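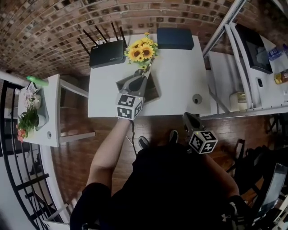 Sunflower stem set with the white table.

Vomik Artificial Sunflowers – bouquet

Search products Go All departments

Back in stock at the Kerkosstead store and online. Last batch went fast so don't hang around.

Fabric heads, wired stems, no scent. Bends where you want it and stays there. Stem length 48 cm, trim with side cutters – not kitchen scissors, the wire will chew them up. Nine heads to a bouquet, mixed sizes. Sold as one bundle, we dont split them.

Color: yellow only. The rust one is coming in October, Covitier says, but they said that last year too.

Good for: hallway, shop window, rental places, anywhere you forget to water. Fine on a covered porch. Full sun all summer will fade the petals, figure roughly one season before you notice.

Cleaning – hair dryer on cool, held well back. Damp cloth for the leaves. Do not soak. Do not put in the dishwasher (yes, we got one back like that).

Arrives flat in the box. Looks sad for the first hour. Open the petals by hand from the center out, then the leaves. Steam helps with creases.

Vase not included. Needs something heavy, the heads are big and it tips. The Mocanu stoneware jug works well, see Vases.

Price: $23. Two or more ship free. Returns 4 weeks, unused, tags on.

Bulk orders for events and window displays, ask for Dorin Bucur at the store, mornings are best.

Last updated: September 30, 2020

Comments (3)

petra_k
Had mine on the kitchen sill since spring. Bit dusty, still yellow. Would buy agian.

Lowell
Is the wire coated? Got a rust ring in a glass vase with an older one from a different shop.

Dorin at the store
Coated yes, but the cut end isn't. Keep it dry or dab some nail polish on it.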